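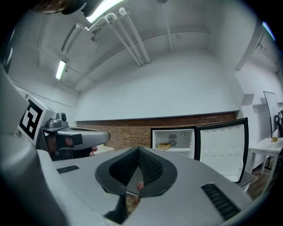

My supervisor says the job stays the same and only the tools have changed, and I would like to know whether I can rely on that.

Home Topics Work and pay Unanswered Ask Log in

Moved from kitchen work to training the robots, what should I get in writing?

prepside_two

I work for Lomerach at the Kirnell building. We do meals for offices and a couple of care homes. I have been on prep and stores for six years. In August four of us were asked to spend part of each week on what they call demonstration work. You hold a gripper in each hand and do ordinary jobs with them, open the little fridge, take a bowl out, put it back, wipe a table, that kind of thing. It is all recorded, and the recordings go to Irkora, who are building the arms we are meant to have in the stores later on.

The work is not hard once you get used to it. You have to be slower than you would be with your hands, and you can't just grab. My trouble is with the arrangements. Nothing has been put on paper. I still have a contract that says kitchen assistant. We are on the same hourly rate, but I used to get the early start allowance and I lose it on demonstration days, which start at nine.

There is also a target now. It was 60 recordings a shift and has gone up to 89. If you drop something or the fridge door swings back it doesn't count and you do it again. By the afternoon my wrist and the bottom of my thumb are sore.

What I want to know:

Can they move me onto this without changing my contract?
Can I say no to it?
Is it right that I lose the early allowance?
If the arms do come and there are fewer of us needed in stores, does having trained them put me in a better place or a worse one?

I should say that I don't mind the work itself. It is quieter than the kitchen and you get to sit down between runs. One of the four loves it and would do it full time. I just don't want to find out in a year that I agreed to something by turning up.

stores_and_goods_in

Some of this depends on what your contract says, so get it out and read it before you talk to anybody. Look for a line about "other reasonable duties" or similar. Most have one. If it is there, they can usually ask you to do different work for part of the week, within reason. Whether holding grippers for two days a week is within reason for a kitchen assistant is a matter of opinion. I would say it probably is for a trial and probably isn't for ever.

On turning up and agreeing by accident: it can happen. If you carry on for a long time with changed terms and say nothing, it can be argued later that you accepted them. You don't have to stop work to avoid this. Send a short email saying you are doing the demonstration work for now, that you have not agreed to a permanent change, and that you would like the terms in writing. Keep a copy somewhere that isn't your work account.

The allowance is a separate question. If it is paid for starting early, and on those days you don't start early, they may be within their rights. If it has been paid to you every week for six years whatever you did, or if your start time is written into the contract, you have a better case. Work out what you have lost. When I did this for myself it came to £700 over the time it had been going on, which was a good deal more than I had guessed, and a figure like that gets you a meeting.

I went through the same thing in a warehouse. Ours was scanning and sorting, with a different sort of machine, so I can't tell you about the grippers. We were told it was a trial for three months and at the end of three months it carried on without a word from anyone. Ask for an end date.

The sore wrist needs to go in the accident book, or whatever they use, this week. Don't wait for it to get bad. Then ask for a risk assessment for the task. It is new work with a new tool and they should have done one before you started. If they have, ask to see it.

rota_rep_north

I do this work now and I am also the union rep for our section, so I will try to cover what the first reply left out.

The target is the thing I would go after first. A number that counts only the good recordings hides the bad ones, and it is the bad ones that hurt your hands. We asked for the full log at our site. It showed 1421 attempts over a fortnight for one pair of people, and the supervisor had been looking at a much smaller figure and wondering why they were tired. After that the target was changed to count time on the task, with a ten minute break every hour away from the grippers. Output dropped a bit at first and nobody was told off for it.

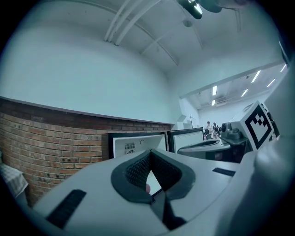
Give people a say in how long they hold the things before you give them a number to hit, one of our members told the managers at that meeting, and they did write it down. Swapping over helps as well. We pair up and change jobs every hour, so one is on the grippers and the other resets the items and checks the recordings. If there are four of you, you could ask for two and two.

On whether you can refuse. If it really is outside your contract you can object, but do it in writing and keep working while it is sorted out. Refusing on the spot can be treated as a conduct matter even where you turn out to be right. Talk to a rep or an adviser first. If you haven't got a union at Kirnell, you can still join one as an individual, though many won't take up a problem that started before you joined.

On what happens when the arms arrive. Having trained them gives you no special protection. Equally it doesn't put you at the front of the queue to go. If there are redundancies they have to pick people by a fair method and talk to you about it first, and if it is 20 or more at one place within 90 days there are stricter rules about consulting. What does help is having the new skills recorded. Ask for your job description to mention the demonstration work, the checking and the resetting. At our place two people who had that on paper were moved across when the first arm went in, to load it and deal with the things it dropped. Two others who had done just as much, but with nothing written down, had to apply and be interviewed.

I would also ask these in the same email:

Who keeps the recordings and for how long?
Can they be used to judge your performance?
Do they pick up faces or voices of people passing through?
Will anyone be paid more for doing it?

If you can be identified in a recording then data protection law applies, and you are entitled to be told what it is used for. We got a two page notice after asking twice. The answer about performance was no, and it is useful to have that.

The pay question we lost, for now. They offered vouchers and the members turned them down.

quickfix_61

Just say you won't do it. They can't make you. Robots are going to take the lot anyway so you may as well not help them.

5 comments

lateshift_kettle
The last answer could get somebody sacked. Please read the one above it.

prepside_two
Thanks to the first two. I read the contract and it does have the other duties line, but it also gives my start time as 6 a.m., so I have sent the email about the allowance. I have asked about the log as well. My supervisor was fine about it and said she didn't know where the 89 came from either.

goods_lift_b
We had the arms in at the end of last year. They do the shelves they were shown and stop at anything else. I spend more of my day walking over to restart them than I expected, and less of it lifting. My back is better. The company isn't taking on for the jobs of those who left, so there are fewer of us at break.

rota_rep_north
To prepside_two, a start time in the contract is a good find. Don't accept a one-off payment without asking what happens to the allowance after it.

oddjobs_kirnell
Same building, other floor. Can you post what they say about the risk assessment? We start on the grippers next month and have been told there will be a half hour of training and a sheet to sign.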